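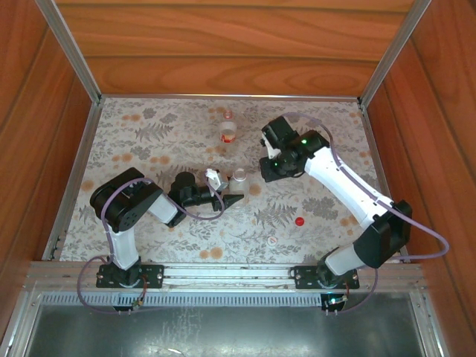 Opinion / Home Textiles

Fabric width should be printed on the label

By Muthu D'Souza

A table covering is sold by finished size, and finished size is measured before the first wash. I think that practice should end. A cotton cloth marked 200 cm long can lose several centimeters in hot water, and on a table with a short overhang the loss shows at once.

Walline publishes a washed length and a washed width for every printed cotton it sells. Fudden gives one figure, taken off the roll. Both methods are legal, but only the first lets a buyer plan a hem.

The usual objection is cost. A shrinkage test needs a marked sample, a standard wash cycle and a ruler. For a run of nearly 700 cloths the expense per piece is small – smaller than the cost of handling returns.

Pattern repeat deserves the same treatment. Leaf and sprig prints hide a poor join better than stripes do, and sellers lean on this. A buyer who pieces two widths of 146 cm fabric still has to match the motif, and cannot work out the waste without the repeat length.

I would put three numbers on the label: washed width, washed length and repeat. The wash temperature used in the test should follow in the same type size.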